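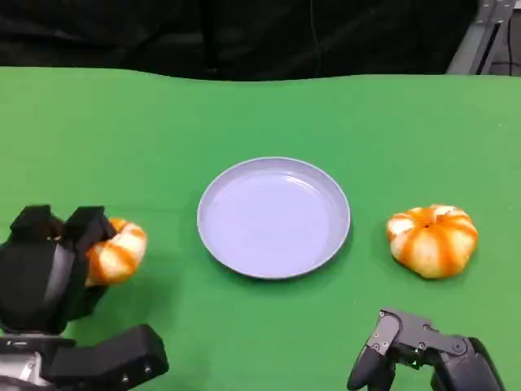
I spent most of April convinced my grasp planner was broken. The left hand would close on a pumpkin just fine, and then the whole arm would sort of think about it before heading for the plate. Long enough for me to sip my coffee. I rewrote the cost function twice (don't do this after dinner) and got nowhere.

Then Digby Faulkner looked over my logs and asked why the planner was getting a new plate position every cycle. Good question, Digby!

So, the plate. It's pale lavender and a bit glossy, and the curved reflections on the inside were pulling my ellipse fit around. Heris, our little perception node, would publish a slightly different center each time, and Raju, the planner, would dutifully throw away its path and start over. Every 100 milliseconds! Poor thing never had a chance to finish a thought.

My fix is pretty dumb. I fit only the raised rim now and ignore the inside of the plate completely, and Raju keeps its goal unless the center moves more than 45 millimeters. It's a huge number, I know, but the plate is big and a pumpkin doesn't have to land dead center. Planning time went from 700 milliseconds to 60 and I may have yelled.

The pumpkins themselves are easy, by the way. Orange and cream stripes on a green mat, you could segment those half asleep. What I still don't have is a decent yaw estimate, those ribs look the same from every side and the tracker happily jumps from one groove to the next. For now I let it pick any rib it likes and hold on to that one until the hand opens.

Next up is getting both arms to share one plan, so the right one stops hovering until the left is done. I've got a branch going with a simple lock around the space over the plate, and it deadlocks if I look at it funny. If you've done two-arm scheduling and have opinions, the comments are open!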